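Lockwood Household Notes: Plastic Carrier Bags, Gallery 4
Compiled by Nobuhle Chauke
Last revised 20th December

This gallery covers the thin translucent carrier bag as it is found on the kitchen surface, among groceries. Earlier galleries dealt with paper sacks, mesh nets and the heavier woven totes. The material is ordinary film with two loop handles. It weighs little, holds a crease, and takes up far more space crumpled than folded.

The notes follow the Lockwood layout: pictures first, then film, folding and storage. Terms are those used in Gallery 1. "Mound" means a bag gathered up on itself. "Spread" means a bag lying with its handles apart.

Bag on a gray surface, with produce

Mound, close view. Pale blue film, heavily creased, with a faint yellowish shape showing through on the right. An orange bell pepper and a red-orange mesh net are at lower left.

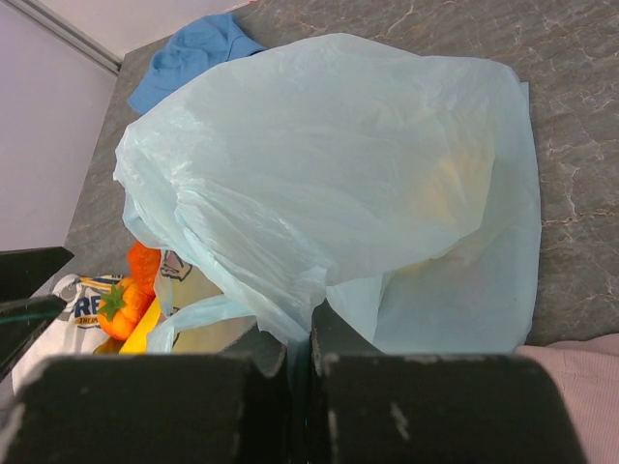 Spread, wider view. Light blue film with pink and dark cartoon drawings, handles toward the back; bananas and other fruit on a red-rimmed plate to the left. 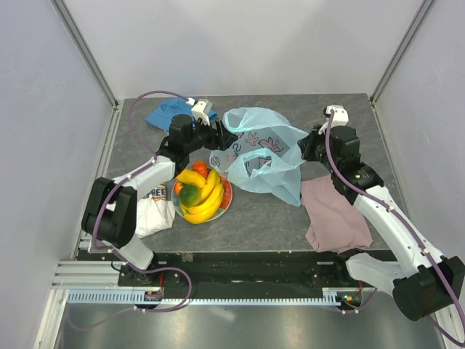 Film

Translucent film lets the color of the contents through but very little of the outline. A yellow item may be a pepper, a packet or a lemon, and the bag has to be opened to find out. Feel along the bottom seam before folding. Small items such as garlic, receipts and bread clips collect in the corners.

Printed film creases in the same way as plain film. The ink on some bags rubs off when damp, so printed bags should not be used to line a drawer that holds cloth.

Folding

1. Lay the bag on a dry surface and pull the handles level with each other.
2. Press the side gussets flat.
3. Smooth from the bottom seam toward the handles. Working the other way traps air.
4. Fold lengthwise in half, then in half again.
5. Fold up from the bottom in short turns and tuck the handles into the last turn.

Bags with a split seam or a torn handle are set aside at step 1. A torn handle can be knotted, but the knot prevents a flat fold and the bag then has to be stored loose.

Storage

The box used for this series is a Maseck drawer insert, 32 cm long. It held 37 folded bags with the lid closed. The same insert filled with crumpled bags would not close at all after the first handful. A Truvar wall tube was tried in November and is easier to pull from, although bags near the bottom tend to come out in a chain.

Keep the box away from the oven and out of direct sun. Film that has gone cloudy or stiff should be taken to a film collection point and not put back in the box.

Load

The working limit for reused bags in these notes is 1000 g per handle pair, reduced to 600 g for any bag that has been knotted. Both limits are house rules and were not taken from a maker's label. Whole fruit is packed stem side up, with nets at the bottom.

Next gallery: Rakthorpe produce nets, second set.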